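Shell and Loop: Looking After Two Ordinary Materials

Home Workshop

A molded plastic chair and a terry towel have little in common as products. One is rigid and closed, the other soft and almost entirely open. In use they meet constantly, at the breakfast table, in the utility room, on the day the furniture gets wiped down, and each can spoil the other. A gritty towel dulls a glossy shell. A shell cleaned with the wrong product leaves residue in the towel that no rinse cycle fully removes.

Start with the chair. The one-piece shell is made by closing a heated mold on molten plastic and letting it cool under pressure. The curve is structural. A flat panel of the same thickness would flex under a seated adult, while a curved one carries the load along its surface and into the base. This is why the edge of a shell can be so thin, and why the edge is the first place to inspect when buying secondhand. Run a fingertip along the full length. A nick can be dressed with fine abrasive paper. A crack running inward from the edge cannot, and the chair should be retired.

Cutouts in the back serve as handholds and let a little air through. They also interrupt the shell, so the corners are always rounded. A square corner concentrates stress and will eventually split. Check the rim of the opening for whitening, a sign that the plastic has been bent past its limit.

Amparo Villanueva, who refinishes seating for the Atosstead furniture exchange, handled 89 plastic shells last year. She turned down 26 of them, most for damage at the mounting points under the seat. "People look at the top surface," she says. "Scratches are cosmetic. Turn it over and look at the screws."

Gloss is a matter of flatness at very small scale. Wiping with a dry cloth drags dust across the surface and cuts fine grooves, which scatter light and read as haze. White hides the grooves better than black but shows gray soiling sooner. Villanueva's method is lukewarm water, a drop of plain dish soap, and a clean cloth with some pile to lift the dirt away from the surface.

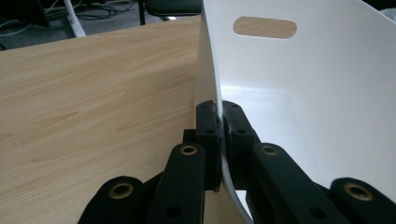
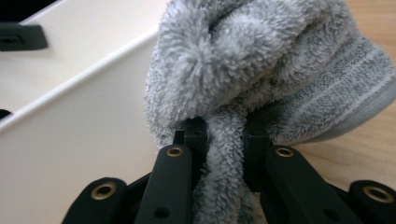 INMACULADA BARROSO

Terry is woven with two sets of lengthwise yarns. One is held tight and forms the ground cloth. The other is fed slack and stands up in loops. The loops are what take up water: they multiply the surface area and leave gaps that hold liquid. Where the pile stops, at the hem, the cloth lies flat and absorbs far less. The hem is there to keep the ends from unraveling, and it shrinks at its own rate, so an older towel often puckers along that line.

Bands across a towel are usually made by changing the yarn or the height of the loops. They are worth examining before purchase, as a change in the weave is a likely place for a pulled thread. Snip a pulled loop level with its neighbors. Do not tug it. Terry is not knitted, and a cut loop will not run.

Two further points on laundering. Fabric softener coats the fibers and reduces uptake, so leave it out. Shake each towel hard before drying, which stands the loops up again. The Pirnent bath towel I have used since February has a pile that flattened after the first few washes and recovered once I began doing this.

When towels are demoted to cleaning duty, keep them away from anything that sheds grit. A towel used once on a garage floor should stay in the garage. For chair shells, cut off the hem and any stiff label, then wash the piece alone to clear the loose fibers from the cut side. Fold it so that a fresh face can be turned out as each one soils.

Storage matters less than either trade suggests. Shells on the same type of base can be stacked with a cloth between them – felt is fine, so is an old pillowcase – provided the weight rests on the seats and not on the back edges. Keep them out of direct sun, which yellows white plastic and makes it brittle. Towels need only to be fully dry before they are folded. A stack put away damp will smell within a day or 2, and the ones in the middle will smell worst.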